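Community shop grants reopen in Fisdale

Fisdale District Council has confirmed that its small grants scheme for independent and community-run shops will reopen in August. Applications may be made by any shop in the district with a sales floor of up to 197 square metres, including those trading from village halls and shared premises.

The scheme was introduced to help smaller retailers meet the cost of repairs, refrigeration and changes to shop layout. Grants of between £1000 and £2000 are available. Shops that received an award in the previous round may apply again, provided that the earlier work has been completed and the final receipts have been submitted.
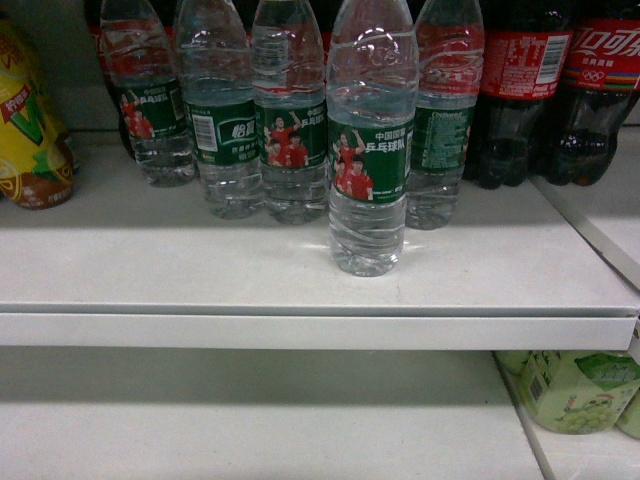
Bottled drinks on a shop shelf.

Priority will be given to premises in Tumwood and the outlying parishes, where residents have told the council that the nearest supermarket is difficult to reach without a car. The council's survey of local shopping habits found that many households in these areas use a small shop for top-up purchases during the week, and that older residents in particular value being able to buy basic goods close to home.

A total of 40 awards will be made in this round. Eligible costs include shelving, lighting, flooring, chilled cabinets, step-free entrances and card payment equipment. The scheme does not cover stock, wages, rent or vehicle costs. Work that has already begun before an offer letter is issued cannot be funded.
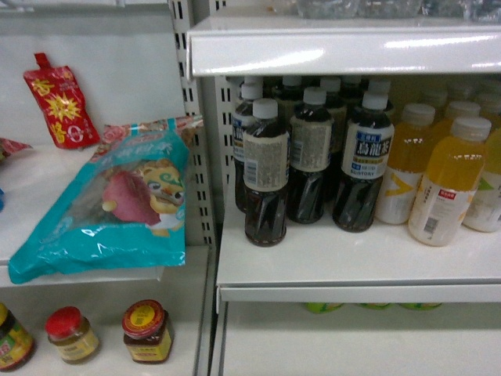 Puller
Business and Licensing Correspondent

Applicants will be asked to supply two written quotations for each item over £1000, together with a copy of the lease or proof of ownership. Tenants must also provide the landlord's written consent for any structural alteration. Shops in the Tumwood conservation area should contact the planning office before applying, as changes to windows, signs and doors may need separate permission.

Free advice on completing the form will be offered at the Szewczyk Centre in Fisdale. Appointments last half an hour and the first is at 9.30am. Advisers can also discuss business rates relief, food hygiene registration and the rules on pavement displays. Shopkeepers who are unable to leave their premises during trading hours may request a telephone appointment.

Completed forms will be assessed in the order in which they are received, and decisions will be sent in writing within six weeks. Successful applicants will have nine months in which to carry out the work and claim payment. Paper copies of the form and guidance notes are available from the council offices and from Tumwood library.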